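Release of the Bitano planner

Wed 20 April

The planning module of Bitano has been revised and is now in use on our own arm. Yannick Lefèvre rewrote the collision checker, and Agathe Rolland prepared the tests. A grasp request is now refused after 200 milliseconds if no safe path has been found - previously the limit was 1000.

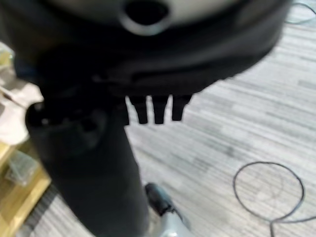
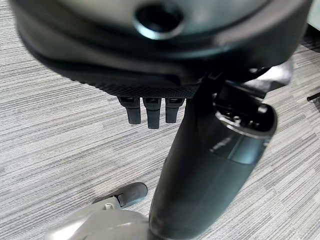 Views from the wrist, with the carpeted floor behind.

The perception side remains unchanged for the present. Thin objects, cables in particular, are still poorly separated from striped backgrounds, and Timothée Hervieu will address this in May. Users of the older configuration files are asked to convert them before updating.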